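Cloltgate Community Kitchen: progress report to the Brododham Fund
Last updated: 12/4/25

Summary

The refit of the Cloltgate kitchen is complete apart from the extraction hood. Spending is within the approved budget. The hall has been open for weekday lunches since March, and evening sessions will start once the hood has been signed off.

Works

The old gas range has been removed and the supply capped. Two electric ovens are in place on separate circuits. The floor was relaid with a fall towards the new drain, which delayed the fitting of the base units by seven days. Kapoor replaced the damaged units at no charge. The hood was delivered with the wrong duct collar and has been returned. Joonas Väisänen is handling the exchange and expects no extra cost to the grant.

Equipment

Crockery and cutlery for 100 covers have been bought under budget line 2. Large pans were bought second-hand. Small items are kept in divided plastic trays, with tongs in the long compartment and teaspoons apart from the larger pieces, so that each station can be checked against its list at closing.

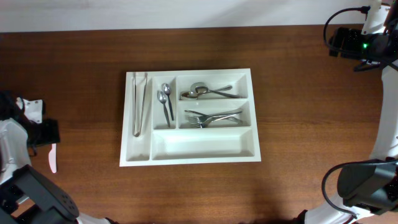
Use

Lunch bookings reached 200 in the first full month. Demand is highest when the advice desk is open in the next room. Two local groups have asked for regular evening use and are on a waiting list.

Next period

- Fit and test the hood, then arrange the final electrical inspection.
- Agree evening charges with both groups.
- Submit the remaining invoices.

The final claim will be sent by Rostyslav Dmytriv with the inspection certificate attached. We ask that the retention be held until then.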